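4. Clearing and wiping the counter corner

The Cuvus leaflet promises a clean counter in one pass. Kartini Siregar, who revised this section, has yet to see it. Allow 10 minutes.

4.1 Take everything off the surface, phones first. Phones get put down in this corner all day, whatever the house rules say.

4.2 Wipe toward you from the baseboard with a damp cloth. On a dark veined surface, crumbs hide well, so check with your palm.

4.3 Dry the strip at the foot of the wall.

CAUTION: The wallpaper is sold as "wipeable." Treat that as a hope. Use a dry cloth on the flowers and keep spray away from the corner strip.

4.4 Put back only what belongs. One small ornament is plenty. Two phones beside it, as in the corner below, are two things to lift before the next wipe. 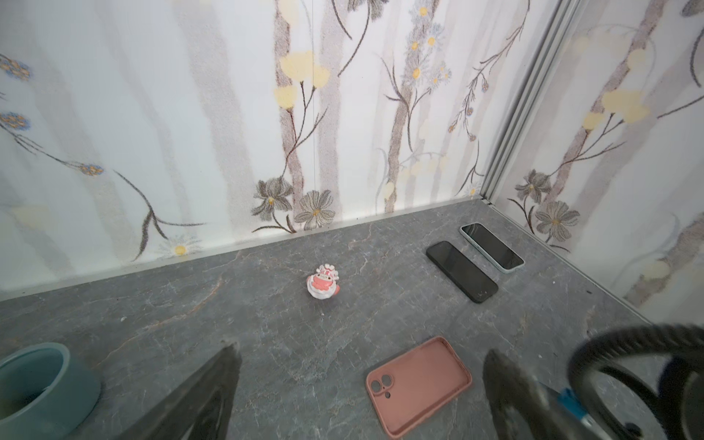 4.5 Look at any rust-brown streaks from the side. If they feel flat under a fingernail, leave them alone. Stain removers claim otherwise, and we have tried 3 of them on streaks like these with no change worth the money.

4.6 Wash ornaments by hand in plain water. Ruffled edges hold dust, and a soft brush does more than any soak.

NOTE: Polish is optional. Endang Lau skipped it from March on and could not tell the difference.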